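Sorting out the small stuff: my tips for drawers, boxes and bits of nothing

March 3, 2023

I've been meaning to write this one up for ages, and then on Monday-ish sort of weather like today's (grey, drizzly, nothing on the radio) I finally emptied the dresser in the back hall and thought, right, let's get it down while I'm still cross about it. The dresser is where everything small in our house ends up. Batteries, fuse wire, birthday candles, three sorts of picture hook, a key to a bicycle lock we gave away. If you've got a piece of furniture like that you'll know exactly what I mean, and if you haven't, I'd love to know how you manage it!

Tip it all out first

I know every tidying article says this, but do it. Put an old sheet on the floor or the bed and tip the whole drawer out in one go. If you pick things out one at a time you'll just put most of them back again. I did two drawers in one afternoon and that was plenty for me. More than that and I start making silly decisions, like throwing out the fridge instructions and keeping the dead biros.

While the drawer is empty, give it a proper clean. I use the brush attachment on the hoover for the corners and then a sponge wrung out until it's nearly dry, with one drop of washing-up liquid on it. Never soak bare wood, it lifts the grain and then the drawer sticks for a fortnight. Leave it out of the unit overnight if you can.

Drawers that stick

Our old house was damp and every July the drawers swelled up until you needed a foot against the frame to get them open. Candle wax is the best cure I've found. Take a plain white candle stub and rub it hard along the bottom edges and the runners, then slide the drawer in and out a few times. A bar of dry soap works too, although it goes a bit gummy in the end. I've also tried a spray called Cordero that my neighbour swears by, and it was very good for a month, but it smelt of pear drops and so did my tea towels.

If waxing doesn't do it, look for a shiny patch on the side of the drawer, as that's where it's catching. A few strokes with fine sandpaper wrapped round a cork and try it again. Go gently! You can always take off a bit more.

Little cabinets and trays

I'm very fond of small wooden drawer cabinets, the sort that sit on top of a table. You can put one at the end of a worktop and it'll swallow a shocking amount of rubbish. Mine has sewing things at the top, stamps and envelopes under that, and the bottom one is officially for string. A shallow tray next to it catches whatever is on its way somewhere else, and the rule in our house is that the tray gets emptied before anyone goes to bed. (It doesn't always. But it's the rule.)

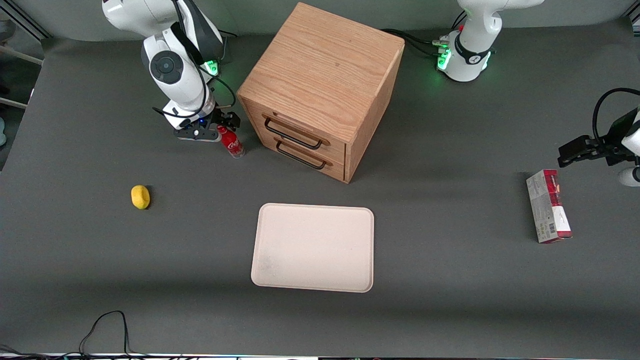

Cardboard boxes, and when to let them go

I keep too many. There, I've said it. A good stiff box makes a lovely drawer divider, though, so a few are worth having. Cut it down so it stands a finger's width lower than the drawer, and tape the cut edge with parcel tape or it'll fray. Tea boxes are the right size for batteries. Cereal boxes are too floppy unless you put one inside another.

The exception is anything that's had food in it loose, because of moths. I lost a lambswool cardigan that way and I'm still not over it. Those go straight in the recycling, flattened.

I did once buy a set of plastic dividers from a shop called Prunis, and they were perfectly nice, except they were made for drawers a good bit deeper than mine and I ended up using them for seedlings.

Labels

Write what's in the drawer, and write it big. I had a phase of beautiful little handwritten tags and nobody in the family could read them without glasses. Masking tape and a thick black pen does the job, and it peels off again when you change your mind. If it's left a sticky mark, rub it with a dab of cooking oil on kitchen roll, leave it for 10 minutes, then wipe it with warm soapy water. Try it somewhere hidden first if the wood is waxed.

Screws, hooks and other sharp things

Jam jars, every time. You can see what you've got and they don't leak through the corners the way paper bags do. I keep one jar for odd screws and only one, and when it's full I tip the lot out and have a ruthless five minutes. Drop one of those little sachets that come in shoe boxes in with your screws if your shed is damp.

Don't keep loose batteries in with anything metal, please. Put a bit of tape over the ends of the old ones and take them to the collection bin next time you're shopping.

Keeping it that way

I go through one drawer whenever I'm waiting for the kettle. It takes hardly any time and I've found some lovely things doing it, including a five pound note and the missing foot off the cake stand. I still haven't found the other half of the Brustudell corkscrew, so if you have one and know whether you can buy the handle separately, do leave me a comment.

Next time I'm tackling the cupboard under the sink. Wish me luck, and bring gloves.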